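Flavum 32 Trekking Pack

Item no. 2526

I've been selling packs out of my little shop for a good while now, and the Flavum 32 is the one I keep grabbing for myself when there's a pilgrim trail or a long temple climb on the calendar. It's made by Werkis, it holds 32 liters, and it sits right in that sweet spot between a day bag and a full expedition monster. You can get a sleeping bag, a rain shell, two changes of clothes and a stupid amount of dried apricots in there (ask me how I know!).

My first long trip with it was the Farías route in April, when the snow was still sitting in the gullies and the stone steps up to the shrine were slick as soap. I had the pack loaded to the top and the hip belt never slid once. The belt is wide, the padding is firm, and the buckle is big enough to work with gloves on. I love that. Small buckles drive me nuts.

The back panel is mesh over foam, so air moves behind you on the steep parts. You'll still sweat, come on, it's a mountain. The rain cover lives in its own pocket at the bottom and it's bright yellow, handy when your friends are way up the trail and trying to spot you in the fog.

A few things I'd change. The side pockets are a bit tight for a fat water bottle – mine is a Grovitz and I have to wrestle it in. And the lid pocket opens toward your back, so if you leave it unzipped and bend over to untie your boots at the temple door, out go your snacks. I've done it twice.

Details
Volume: 32 liters
Back length: adjustable, one size
Rain cover: included
Colors: moss, slate, rust
Spare hip belt buckle: item no. 3791

Shipping and returns

Orders placed before noon go out the same day. You get 30 days to send it back if it doesn't fit, and please do try it on at home with real weight in it – books are great for this. Walk up and down the stairs a few times before you take the tags off.
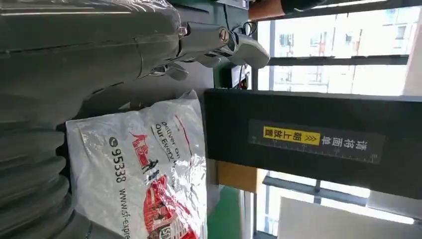 SF Express courier bag

If you're between this one and the bigger Werkis packs, drop me a line and tell me where you're headed and how many nights you'll be out. I answer everything myself, usually in the evening with a cup of tea.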